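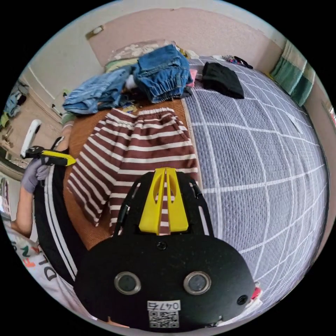 Pudska Quilted Bedspread, lavender-gray

I've slept under a lot of bedspreads (it comes with selling them) and the Pudska is the one I keep going back to. It's a soft lavender-gray with a grid of white lines all over, and the quilting is flat enough that you can use the bed as a table. I fold all my laundry on mine. Jeans, shorts, knits, everything gets dumped on top and sorted from there, and a quick pull at the corners afterward gets it looking decent again.

The grid is handy for that too! I line up the edge of a shirt with a white line and my piles come out straight, or straighter than they used to.

We get these from Milik, a small mill that has been sewing for our shop in Flullstead for 9 years. The filling is thin. If you want something puffy for January, look at the Araújo comforter instead – it's a lot warmer and takes up half the closet. The Pudska is more of a spring-to-fall cover, or a top layer when it's cold out.

Washing: 60 degrees Celsius at most, normal spin, and please skip the softener. Mine has been through the machine more times than I'd like to admit and the white lines are still white. It dries fast on a line. In the dryer use low heat and take it out while the seams are a tiny bit damp, then spread it over the bed and leave it for an hour.

Colors go nicely with pink walls, pale green cushions, florals, most stripes. I was worried it would look cold next to browns and oranges but I keep a tan blanket on the end of mine and like it a lot.

Sizes: twin, full, queen. The queen hangs low on both sides, so go down one if your bed sits close to the floor.

Item number 388. Comes folded in a cotton bag, which I use for socks. Orders leave the shop within 4 working days, a bit longer in December. Matching pillow covers are sold separately and I'm waiting on more of those from Milik, so send me a note if you'd like a pair put aside.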